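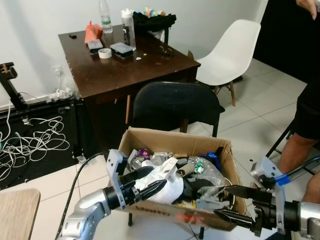 One reader wrote in to ask whether an older dog can really learn to share a couch with a kitten, or if we're all kidding ourselves. Her beagle mix growled the first night and she nearly gave up.

Short answer, don't give up yet. One growl is a dog talking. Stiff body, hard stare, won't look away when you call — different story, call your vet or a trainer.

What worked at our house with the two of them. Separate rooms first, door shut, longer than you think. Ours was most of March. Swap blankets every night so they get the smell. Feed on either side of the door. Dog got bored of the door before the cat did.

Then the baby gate. Cat on the tall side of everything, always with a shelf or dresser to jump to. Leash on the dog, slack, treats in your pocket. Two minutes, done, walk away. Do it again after supper. Boring is good!

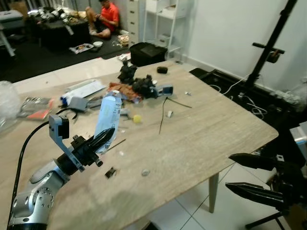
Couch comes last. We kept the leash on for the first two weeks of that and sat in the middle like a referee. If the dog got up and left on his own he got a cookie for it. Never hold the cat in your lap to "introduce" them, you will get scratched and so will the dog's nose.

Also move the litter box somewhere the dog cant get to. Sorry but you know why.

Couple of quick things before I run. The Dunurow adoption day went well, 600 of you came thru and the parking was a mess, we know. Borkgate shelter still has two senior cats who need to go together, both fine with calm dogs. Towels and old blankets can be dropped at the Goossens feed store, side door. No pillows please.

More on puppies and kittens next issue, if I get it typed up in time. Keep the questions coming.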